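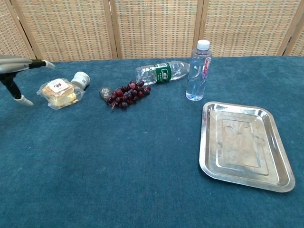 Blue cloth, cane screen, one pastry in its packet.

Moving the fan art folder off Tirer

Tirer stops accepting new uploads in January and goes read-only after that. The notice doesn't say how long read-only will last, so I have treated it as no time at all and moved everything. These are my notes on the move, mostly for my own use, though two people have written to ask how I kept the comments.

My account held 2,581 pictures. A small part of those are mine. The rest are favourites, saved with the artist's permission or under the old site rule that let members mirror each other's work with credit. I have kept the two groups apart throughout, and the mirrored ones are not going back up in public. They sit on a drive with the artist's name in the file name and that is where they will stay unless the artist says otherwise.

Getting the files out

The export button on Tirer gives you a zip of the pictures at display size, not at the size you uploaded. For line work this matters a good deal. Display size was capped years ago and the resize was done with a fairly soft filter, so hair and eyelashes turn to grey fuzz and any screentone picks up a moiré pattern. The originals are still there. You reach them by opening each picture's own page and following the "full view" link, and I did this with a short script that waited 30 seconds between pages. It ran for most of a day. Please don't set it faster than that, the site is slow enough as it is.

19 pictures had no full view at all, only the display copy. All of them date from the first year of the account. I had my own originals for a few and the others I have left as they are, with "_small" on the end of the name so I don't mistake them for the real thing later.

File names came out as the upload number and nothing else. I renamed them in the form artist, series, character, number. Where a picture had two characters I put them in alphabetical order by family name. I mention this only since order is a touchy subject with pairings, and in some fandoms the name that comes first is taken as a statement. In my folder it is a sort key.

Tags

Tirer's tags were free text, so every character exists under three or four spellings. Long vowels are the main cause. The same girl will be tagged with "ou", with "oo", with a single "o" and now and then with a macron, according to which fansub group the tagger grew up on. Family name first or given name first doubles that again.

I used Tadix to merge them. It reads the tags from a text file, lists the ones that look alike and asks which to keep. The matching is set by a number from 0 to 100, and at the setting it comes with it found hardly anything. At 90 it caught nearly all of the vowel variants and made few silly suggestions. Lower than that and it wanted to merge twins, which in the case of one series would have put two rival pairings under one heading. There is no undo. Copy the text file first.

I settled on these rules:
Family name first for characters whose own series does it that way.
Single vowels, no macrons, so that search works from any keyboard.
Series title in the form printed on the first volume, even where the English release changed it.
No tags for quality. "Cute", "epic" and "wow" have all gone.

Comments

The export leaves comments out. I saved each page as plain text at the same time as the picture and then cut out everything above the first comment, which always begins after the same line of dashes. The result is ugly but complete. Smileys came through as their short codes and I haven't tried to turn them back.

I did wonder whether the comments were worth the space. Most are a single line of thanks. A fair number are arguments about who belongs with whom, and a few of those run on for pages under a picture that has nothing to do with either side. I kept the lot. For some of the pictures the comments are the only record of which episode or chapter the drawing refers to, and in two cases they are the only place where the artist gave permission to mirror.

Gianni Mancuso, who drew a long run of school-festival pictures that I still think are the best thing on the site, asked for his comments as well as his files. I sent him both in one folder. He tells me that his own copies went with an old laptop, so for the early ones mine may be the only full-size set. If you have anything of his from before the colour change (the ones with the brown line instead of black) he would be glad to hear about it.

Where things are now

My own drawings are on Clellgate, under the same user name. It keeps the file as uploaded, which was my one firm requirement. It doesn't allow folders inside folders, so the multi-part comics have had to go in flat, with the page number padded out to three digits. Thumbnails are cropped square from the middle - not kind to tall pictures, and you will see a lot of collars and school ties until you click through. There is a setting to choose the crop by hand. I have done it for the covers only.

The pencil pages are being scanned again from paper on the Ruchti, at the higher setting, in greyscale. The old scans were made in black and white and lost all the light construction lines, and I would like those back. I am working from the newest sketchbook to the oldest. Pages where the facing side has rubbed off get scanned anyway and cleaned up afterwards with the levels, never with the eraser.

Still to do: the crossover pictures, which have two series and so break my file name pattern. At present they are under the series of whichever character stands on the left. If anyone has a better rule, the comment box works again.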